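Week 4: cryptic pregnancy and the late booker

Okay, picking up where we ran out of time. I'd got as far as saying that "cryptic" just means the woman didn't know, sometimes right up to labor, and that it's more common than most of you guessed in the quiz. Please don't write "denial" in your case notes unless someone qualified has assessed for it. Plenty of these women had bleeding they took for a period, or an irregular cycle to begin with, or a placenta at the front that muffled the kicks.

Mwajuma Mfaume's chapter is the reading for this (the 2 case histories at the end are the bit I'll be asking you about). Mairéad Keane's paper is optional, but it's short and I love it!
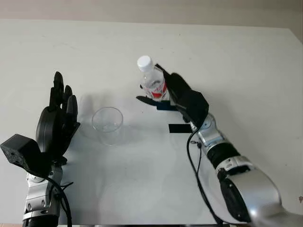

History-taking with a late booker has to move fast, so I start with what can't wait: pain, bleeding, fluid loss, movements, medications, alcohol. Then dates, which will be shaky. An ultrasound this late gives you a much wider margin than an early one, so write down how the date was reached as well as the date itself. Ask about drinks too, and be concrete, the way you'd point at a clear plastic cup and a plastic water bottle standing on a table and say "how many of these today?" People answer that far better than "are you keeping hydrated?"

And slow down for the last part. She may have had four hours to get used to an idea most people get months for – so ask who she wants in the room, and ask it when she's alone.

For next time: read the Jadoon case, pages 2 to 4, and bring one question you'd ask her first. Essay drafts are due 17th May, 80 words over the limit is fine, more than that and I stop reading.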